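Subject: Re: [softfurnishings] Cushions on a cream leather sofa - do they ever stay put?

Someone on the list wrote:
> We've inherited a cream leather three-seater and every cushion
> we own slides off it. Has anyone found a cover that grips? Also,
> does blue look daft on cream, or is that just my mother talking?

Your mother is wrong about the blue. Ours is a muted teal and it's the only thing stopping the lounge from looking like a dentist's waiting room. The grey one I'm less sure of.

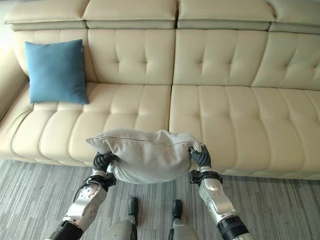 Grey one up front, blue one at the left end of the sofa.

On the sliding: smooth covers are hopeless on leather. I had a pair from Beltow that looked lovely and spent most of their lives on the carpet. A coarse weave is much better, the sort where you can feel every thread with a fingernail. 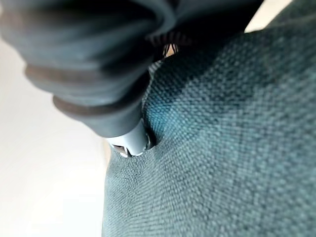 Mine came from Flellance at 40 pounds each, which I thought was steep until I priced the Rudik ones. Do check the pad as well as the cover. A mean little pad goes flat by teatime and then no weave on earth will help you.

The armchair is a different matter. One cushion, leant in the corner, and leave it alone. Two and there's no room for a person. 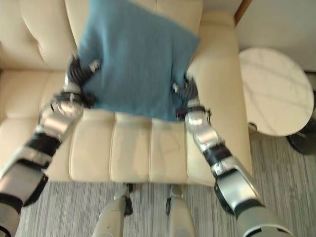 I also give them a good squash from both sides before they go back, then stop. I don't hold with the karate chop down the middle.

Washing: cover off, inside out, cool, and dry it flat. A coarse weave will hold a crease if you fold it damp, and ironing it is a thankless evening.
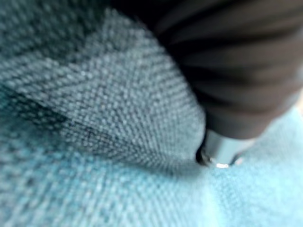
There was a long thread on zips (message 411 in the archive) if you want to see people fall out over nylon. I'm keeping out of it this time - I only came on to defend the blue.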